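4. Building a Puzzle Book in Plineo

This section covers the interior pages of a children's puzzle book: word searches, mazes, and number grids. Covers and spines are handled in Section 6. Install the Kaushik word lists before you start (see 2.3).

4.1 Create the book file

1. Choose File, New, Activity Book.
2. Enter a title. The title can be changed later, but the file name cannot.
3. Select the trim size your printer asked for.
4. Set the reader age. Plineo uses this value to choose the default word list and the minimum type size.
5. Select Save. The page strip opens on the left.

Note: Changing the reader age after puzzles have been placed does not rebuild them. Select each puzzle and use Rebuild.

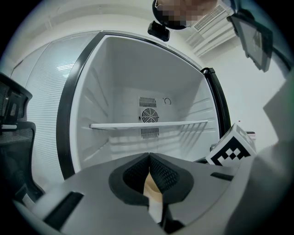

Figure 4-1. Open refrigerator with one shelf.

4.2 Add a word search

1. Drag Word Search from the puzzle tray to a blank page.
2. Pick a word list, or paste your own with one word per line. A list may hold up to 800 words.
3. Set the grid size. For readers under 9, turn off Diagonal and Backward.
4. Select Fill. Any words that did not fit are shown in gray below the grid.
5. Delete the gray words or increase the grid size, then select Fill again.

Caution: Fill replaces the whole grid. Letters you moved by hand are lost and Undo will not bring them back. Lock the grid first if you want to keep it.

The filter checks each filled grid for unwanted words that appear by chance. It covers English only. Read other languages by eye before export.

4.3 Set the instruction panel

Every puzzle page has an instruction panel, placed above the puzzle by default.

1. Click the panel and type the heading. Keep it to one line.
2. Type the instructions below the heading.
3. Choose a panel color from the book palette.
4. To use the same style throughout the book, select Apply to All Pages.
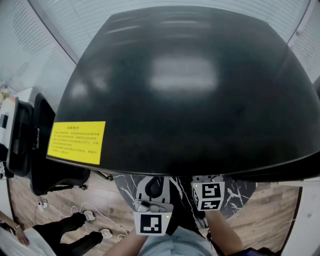
Panel text should be readable at arm's length without help from an adult. Plineo warns you when the type falls below the minimum for the reader age, but it does not judge the amount of text. The yellow label on the black tabletop has the same basic arrangement as the default panel — a short heading centered at the top, with paragraph text under it — and its several lines are about as many as a panel should carry. If the instructions run longer, move part of them to the How to Play page.

4.4 Add a maze

1. Drag Maze to a blank page and choose an outline.
2. Set the path width. Use Wide if the book will be solved in crayon.
3. Place the Start and Finish markers on the outer wall.
4. Select Generate.

Note: A custom outline may have up to 3,000 points. Outlines traced from scanned drawings often exceed this. Run Simplify before Generate.

If Generate stops with the message "No path," the outline has a section narrower than the path width.
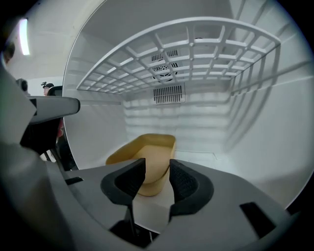 Widen that section or choose a narrower path, then generate again. Solutions are drawn on a separate layer and are hidden on the puzzle page.

4.5 Build the answer section

1. Go to the last page and choose Insert, Answers.
2. Choose the number of answers per page.
3. Check that each answer carries the page number of its puzzle. Numbers update when pages are moved, except on locked pages.

4.6 Export

1. Choose File, Export, Print PDF.
2. Select the Uvetano profile for newsprint or the Zusik profile for coated stock.
3. Leave Embed Fonts on.

Caution: Do not export while a puzzle is rebuilding. The page will be blank in the PDF and no error is shown.

Section revised 3 Feb 2023, A. Semwal.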